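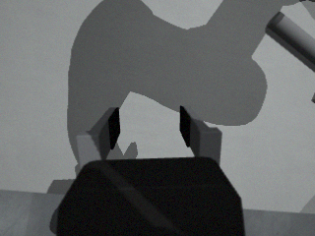
Home | Forums | Simulation | Search

Wrist view demos: how many are usable?
Print this thread | E-mail this thread

negash_k
Third batch of scripted demos from Zoltell is rendered. In some frames the fingers are open and the big gray body behind them fills most of the view. Keep or drop for training?

esom_2
Drop. Everything is gray on gray. The policy will learn the background silhouette.

zmajor
Keep. The arm will see occlusion and clutter on the bench too. If you filter it out, your approach phase has a hole in it. Randomize materials and re-render the same trajectories.

esom_2
Re-rendering doubles the queue. At Fekanholm we dropped such frames in July and lost no accuracy.

zmajor
On which task? Ours has 2 camera views. With wrist only I would want them even more.

negash_k
Wrist only. Finger pads are clear of everything here, so I can label it pre-grasp either way. I'll train 2 runs, with and without, same seed.

esom_2
Fine. Log the open-gripper steps separately.

Contact Zsófia Major | Copyright Esomgate Forums | Back to top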